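Workshop notebook – Hallmont unit, front room
July 24, 2024

Sorting out the sitting corner and the wall by the water dispenser before the Gralik shelving goes in. Notes as I go, so the next person doesn't have to guess.

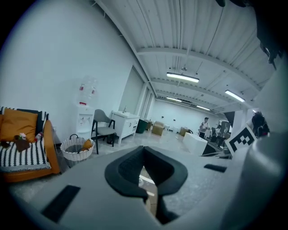 Sofa side

The orange-brown sofa stays on the left. I measured the wall behind it twice and there is no better place for it unless we give up the walkway. The black-and-white zigzag throw stays on too. It slides down whenever anyone gets up, so I want to try tucking the back edge into the gap behind the seat and see if it holds for a week. The fringe should hang free at the front, otherwise it gets sat on and pulls.

Cushions: mustard in front, navy behind. Two is enough. The spare ones from the Tunstall room can go back to Tunstall.

Small things on the seat (brown pouch, plush toy, the little red-and-white bottle) need a home. Proposal is one shallow tray on a side table. We don't have the side table yet. Until then they go in the woven basket at the end of the day.

Water dispenser

Leave it against the white wall. I looked at moving it nearer the door, but the outlet there is already used by the charger strip and I don't want an extension cord across the floor. Spare jugs are in the back store. If you put a new one on, write it on the sheet taped inside the store door – the last two changes weren't written down and I had to guess when ordering.

The white basket with the black handle sits right in front of the dispenser and it is in the way of anyone filling a cup. Move it to the end of the sofa. Go through what is in it first and take out anything that belongs in the tool drawers.

Chair and vanity

Gray chair next to the vanity cabinet. The armrest side is close to the drawers, and I think it will catch if someone opens them without looking. Shift the chair 30 cm toward the dispenser and check again. Put felt pads on the legs while it is tipped over. The pads are in the hardware box, second row.

Vanity drawers: top one for hand towels and soap, bottom one for cleaning cloths. No screws, no tape, no batteries. Wipe around the faucet when you clean the sink, the water marks show.

Floor

Green bin stays where it is. Cardboard boxes need to be opened, sorted and flattened. If they are more Stera brackets, those go straight to the rack and get added to the stock list. The count on the list says 44, and we need 100 before the September job, so please put the real number in and not a tick mark.

The white box-like table can stay out on the floor for now. It is handy for laying out parts, but it has to be cleared before the shelving comes in, and I would like a clear path from there to the columns.

To do

– basket to end of sofa, contents sorted
– chair shifted, felt pads on
– cardboard flattened
– bracket count corrected
– ask Hallmont office whether the recessed part of the wall above the vanity can be drilled. Do not drill before they answer.

Open question: side table or a wall shelf for the tray. I lean toward the shelf but haven't checked the wall behind the sofa for pipes yet. Detector is on loan to Tunstall, back next week.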